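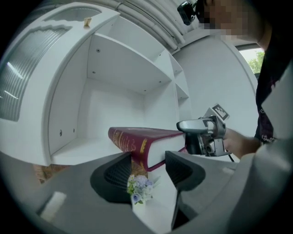

Kastlow, February

# Chapter 8: The Last Ten Centimetres

Putting a book on a shelf is a poor test of intelligence and a very good test of a machine. A four-year-old can do it badly, and most adults can do it while talking on the phone. The thick red volume at the head of this chapter is held at one end in a set of black jaws, and the jaws are held in a person's hand. Students should keep that hand in mind through the pages that follow, as a good deal of what gets called household automation still has one in it somewhere.

Chapter 7 dealt with factory work, where the part arrives in the same place and at the same angle every time. Homes offer no such courtesy. A heavy book taken by one end wants to swing about the grip. Its covers slide against its pages. A vase of artificial flowers, like the one standing near the book, has a narrow body and a wide, floppy top, and a planner that knows only about the body will drive straight through the petals. None of these problems is new, and none is solved in the sense that a dishwasher solves dishes.

## 8.1 What counts as done?

Claims about chores are usually claims about a success rate, so we should ask what was counted. Consider the Tanemine shelving trial, which we will return to in Section 8.4. The report gives 228 attempts and a headline figure that looks splendid. Read the method section and the colour drains out of it a little. An attempt was scored as a success if the book finished anywhere on the correct shelf, whether it was upright, flat or leaning on its neighbour. Attempts in which the operator stepped in before the book left the table were not scored at all.

Ronja Eide, who ran the trial's second phase, has defended the scoring on the grounds that you have to start somewhere. Fair enough. But a householder who paid for a tidy bookcase would not accept a pile, and would certainly notice the times somebody had to come over and help.

Leif Backlund proposed a stricter rule, which this book adopts. A chore is done when a person walking into the room afterwards has no reason to touch anything. Under the Backlund rule the Astik arm, often cited as the leader in this field, managed two shelves of books without correction and then stalled on a third. It may do better by the time you read this. We would want to see the count.

## 8.2 The trouble with good hands

There is a tempting argument that goes like this: a person using a simple two-jaw gripper can shelve a book, so the gripper is good enough, so only the software is missing. The first step is sound. The rest needs care — the person also brings a wrist, a shoulder and a lifetime of knowing when a thing is about to slip.

**Before reading on:** shelve a heavy hardcover using kitchen tongs. Note each time you shift your feet, turn your wrist or change your grip, and bring the notes to the discussion of compliance in Section 8.3.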